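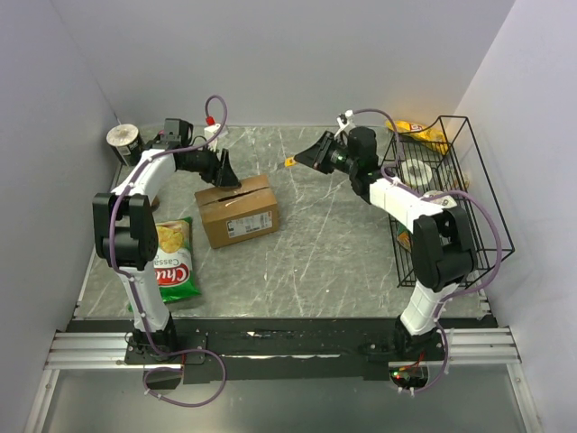
Peel-and-stick marble film over old laminate counters, is it worth doing in a rental?

Asked 30 Dec 2022 · Viewed 3171 times · Tagged: kitchen, rental, countertops, contact-paper

So we moved into this apartment in May and the kitchen counters are that speckled tan laminate with a burn ring next to the stove and a big cloudy patch by the sink where I guess somebody used the wrong cleaner. I have tried to live with it! I put a cutting board over the burn and a dish rack over the cloudy part and now there's nowhere left to make a sandwich.

My landlord says I can do what I like as long as it comes off again when we leave. I've been looking at the peel-and-stick vinyl in a marble pattern, and the one I keep going back to is by Lanby. They do a white with gray veins and a gray with white veins, and I can't decide between them. I also can't tell from the reviews whether this is a nice weekend job or a nightmare. Half the people say it looks amazing and the other half have pictures of bubbles and corners curling up.

Things I'd like to know, in no special order:

Does it stay down around the sink? We're messy dishwashers.

What happens when you put a hot mug on it? I know not to put a pan on it.

Does it really come off clean after a year or two? The store page says yes, but the store page would say that.

White or gray? The kitchen gets sun in the morning and then is pretty dim. Walls are a light gray and I can't repaint those.

The counter is an L shape with a rounded front edge and a little backsplash lip along the back that's the same laminate. There's one seam at the corner where the two pieces meet, and you can feel it with a fingernail. I'm decent with my hands but I've never wallpapered anything and I don't want to buy a bunch of tools.

Thanks in advance, and happy almost new year to everybody who is also spending the holidays staring at their countertops.

3 answers, sorted by votes

13 votes · Accepted

I've done this twice, in two different rentals, and I'd do it again, but the second time went a whole lot better than the first, so let me tell you what I did differently.

First time I wiped the counter with a sponge and started sticking. It looked great for a month. Then it lifted everywhere I cook, because there was grease on there I couldn't see or feel. Second time I washed it with dish soap, rinsed, let it dry, then went over the whole thing with rubbing alcohol on a rag until the rag stopped coming up yellow (it took so many rags, I was kind of horrified). Then I left it alone overnight. If you only do one thing from this whole page, do the alcohol. Try it on a hidden spot first if you've got that cloudy patch going on, because you don't know what the last person put on there.

Your seam at the corner will show through. Thin vinyl shows everything, a crumb will look like a mosquito bite. I filled mine with a smear of Niltix, the stuff in the little white tub, scraped it flat with an old gift card and sanded it by hand the next day. It peeled back out when I moved. I don't know if every filler does that, so ask before you smear.

For putting it down, cut a piece a couple of inches too big on all sides and lay it where it's going with the backing still on. Have a look at where the veins fall. Then fold back a few inches of the backing along the wall side, stick just that, and pull the backing out from underneath a little at a time while you push the air toward you with something flat wrapped in a sock. Get a second person for this part. I did the first kitchen alone, and there's a spot where it stuck to itself, and I had to cut it out and patch it, and I looked at that patch every single morning until we moved.

The rounded front edge is the easy bit once you warm it up. Hair dryer on medium, pull the film gently down over the curve and tuck it underneath at least an inch. If you trim it flush at the bottom edge, your belly will roll it up every time you lean on the counter. Ask me how I know.

Corners of the L: don't try to wrap it in one piece. Run one piece all the way into the corner, then lap the second piece over it by half an inch and cut through both layers with a fresh blade and a metal ruler. Take away both scraps and the edges meet perfectly. Go light on the knife so you only cut film. If you're worried about the landlord's laminate, slip a strip of the backing paper underneath before you cut.

Around the sink is where people get in trouble. I ran a thin bead of clear silicone all the way around and it held until we left. Without that the water sneaks under and there's no getting it back out. Same along the back where it meets the lip. I covered the lip separately with a long strip, and that took more patience than the rest put together.

Hot mug has been fine for me. Soup pot, not fine. I've got a trivet that lives next to the stove now and it never gets put away.
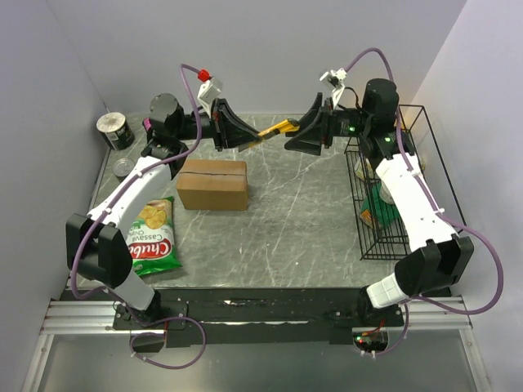
Color is the part I'd think hardest about, because you'll be looking at it every day and you can't move the walls. White marble looks lovely in the roll, and in my first kitchen every coffee drip and tomato splash was right there shouting at me. In the second one I went gray and I was so much happier. Photos of gray next to gray helped me decide. If your kitchen is dim in the afternoon, stick a lamp or one of those battery puck lights under the cabinets and the gray won't feel heavy. And order a sample! Put it by the sink, put it by the stove, look at it at dinner time with the lights on. Mine looked almost blue under the old bulbs and I swapped the bulbs.

Taking it off: hair dryer again, slow, pulling back low along the counter and not straight up. It left a bit of stickiness in the places that had been down longest. I got that off with cooking oil, then dish soap. Got my full deposit back both times.

Comments

Thank you so much, this is exactly what I needed. The over-cutting trick for the corner is genius. Did you have any trouble matching up the veins where two pieces meet?

Not really, nobody looks. Just don't put two pieces with the same big vein next to each other. The pattern repeats, so slide one of them along before you cut, and buy one roll more than you need so you can be picky.

Plus one for the silicone. Let it cure the whole time it says on the tube even if you have to wash dishes in the bathtub. We did. It was a low point.

7 votes

I'm going to be the grump, sorry. I put the Lanby in my kitchen and it was fine for looks but I took it up again before the lease ended. We're heavy cooks and the strip between the stove and the sink got so many little knife nicks in it that it looked worse than what was underneath. Yes, I know, use a cutting board. I have kids. They do not use a cutting board.

If your real problem is the cloudy patch and the burn ring, maybe try dealing with only those first? I got a cloudy mark off laminate with Skanley (the cream, not the spray) and a lot of elbow. Took me most of a Sunday and my shoulder was mad at me, but it came up nearly like the rest. The burn won't come out, whatever anyone tells you. A big wooden board on top of a burn is a perfectly respectable thing, and you could move the dish rack off the other spot, and there's your sandwich room back.

If you do go ahead, I agree about gray over white. I'd also go matte over shiny. The glossy one shows every wipe mark, and with sun coming in sideways in the morning you'll see them all at breakfast.

Oh, and get the landlord's okay in writing. A text is enough. Ours "didn't remember" saying yes.

Comments

The kids thing made me laugh. I might try the cream first on the cloudy part, since it needs cleaning anyway.

Rinse it really well after if you're going to stick anything on top. That cream leaves a film.

1 vote

just buy a remnant. there's a stone yard near me called Coetzee that sells offcuts cheap and you can lay one on top of the counter as a baking slab, looks real because it is real. not wall to wall obviously but who needs wall to wall. heavy though, bring a friend and put rubber feet under it

Comments

Doesn't help much with the sink side, but I kind of want one for pie crust now.

How thick was yours? I'd worry about it sitting proud of the stove and pans catching on the edge.

mine is away from the stove so never came up

Update from the person who asked

I ordered samples of both colors and taped them up next to the toaster. Gray is winning. My other half says they look the same, which is not a helpful contribution. I'm doing the cream on the cloudy patch this weekend, then the alcohol, and I'll start with the short leg of the L because if I mess that one up it's mostly behind the microwave. Still looking for advice on the lip at the back if anyone has done one with a rounded top, because mine isn't square and I can't work out if I should go over it or stop at the bottom and put silicone there.

Comments

Stop at the bottom unless the lip is really ugly. You can always add the strip later.

Mine was rounded too and I went over. Hair dryer, small sections, and tuck the top edge with a butter knife. If there's caulk between the lip and the wall, cut the film just short of it so you're not sticking to the caulk.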